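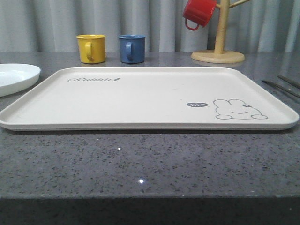 The tray line at Cuautle, with the mug tree at the back.

Progress report to the Barkov fund, November 23, 2024

Hello again! We're 9 weeks into the tray-setting project at Cuautle, and this one is a lot more fun to write than the last. The arm now takes the table-setting part of the breakfast trays, plate first and then the fork, and the kitchen crew does everything that involves actual food. So far it has set 3593 trays, counting the ones a person had to straighten afterward (I'd rather give you the whole pile than a flattering slice of it).

The plate was the easy half. Forks took us most of the fall. They're thin, they're shiny, and the fingers have to let go at the right height or the thing tips over. Amance sent us new fingertip pads, and the drops got noticeably fewer the same week.

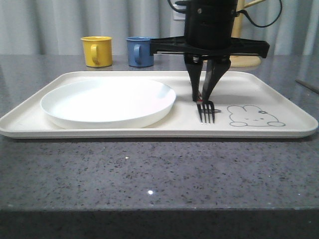
Fork held upright over the tray, plate on the left.

Now the part you asked about, the people. There are six on the morning crew and all six are still here, on the same hours. The early starter used to spend the first stretch of the day laying out trays alone, and that time now goes to the hot line and to checking diet cards. Two of the crew have learned to restart the arm and re-teach a position, and they get the Lastia technician pay step for it, which I fought for and am very pleased about!

Not everybody loves it. The arm is slower than a quick pair of hands, and on a busy morning it's hard to stand there and wait for it. We've agreed that anyone can pause it and finish a tray by hand, no form to fill in and no questions asked.
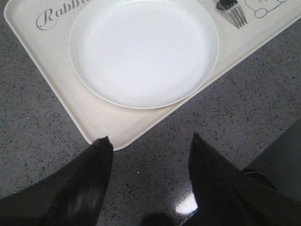 Photo: Cuautle project team

Spending is on track except for spare parts, where we went over by 22 dollars on cable clips. I've moved that from travel, so there's nothing for you to sign. The training line is only half used, and I'd like to carry the rest into January so the late crew can have the same sessions the morning crew got.

We also asked the crew for comments, and they came in on paper, on the whiteboard and, once, on a napkin.

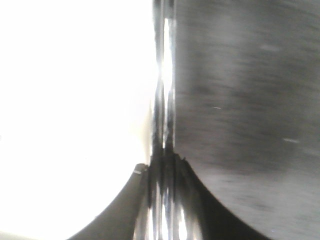
One unsigned note said the arm was fine for forks, but that the crew should get to set its pace themselves, without having to ask the office every time. I agree with that. We're putting a speed control at the station next, with a top limit that stays locked, and the crew will pick the setting at the start of each shift.

Still open: cups (we haven't tried them with the arm yet), a quieter spot for the compressor, and a written guide that makes sense to someone who wasn't at the training. I'll send the guide over as soon as the crew has marked it up.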